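Tinness Black Table Cloth — 63 x 48 inches

Item no. 761
In stock, ships folded

I started selling this cloth because I couldn't find a plain black one I liked. Everything in the stores was either shiny polyester that slid off the table or a heavy velvet thing that cost more than the table did. The Tinness is neither! It's a matte cotton blend with some weight to it, the black is a proper black (no brown, no navy once you get it under a window), and it hangs nicely over the front of a craft fair table or a workbench you'd like to hide.

I've had my own since October of last year and it's been through the wash more times than I'd like to admit. It has faded a tiny bit along the fold lines. If that would bug you, buy two and keep one for good.

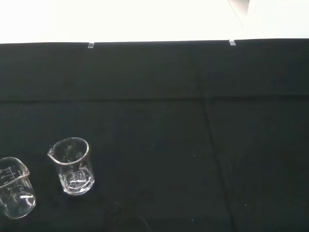

Keeping a cloth put is the part I get the most mail about. I've tried tape (leaves gunk), thumbtacks (leaves holes) and those heavy tablecloth weights shaped like strawberries, which I love but which do look like strawberries. What I'd go with is something small and clear at the edge, like the two little see-through pieces along the back here, which look like plastic clips or tabs and hardly show up against the black. I sell a pack of Pekex clear clips that do the same sort of job, and they fit tabletops up to an inch thick. Thicker than that and you'll want the Bilgin spring clamps, which are ugly but will hold through a windy Saturday market.

Washing is easy. Cold water, inside out if you can be bothered, and no fabric softener — it leaves a film that grabs every bit of lint in the house. Hang it up damp and you can mostly skip the iron. If you do iron, use a low setting and go over the back side, or you'll get shiny patches like I did on my first one.

And lint, yes. It's a black cloth, so it will find your cat even if you don't have a cat. I keep a sticky roller in the same bag. 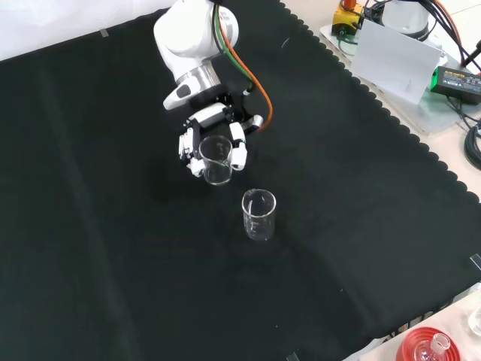
Can I cut it down to fit a smaller table?
Go ahead, the weave is tight enough that it won't unravel on you right away, but do run a hem or a strip of iron-on tape along the cut edge before you wash it.

I've sold more than 200 of these now, mostly to people with jewelry stalls, model builders and one very nice choir. The maker, Cistitz, changed the hem last year from a single to a double fold, and I think it's a big improvement. The old ones curled at the corners.

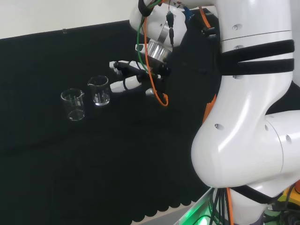
Clear glass on the black cloth

What you get: one cloth, hemmed on all four sides, and a cotton storage bag. Clips and clamps are sold separately. Returns are fine as long as you haven't washed it or cut it.

Page updated Tuesday, December 5, 2023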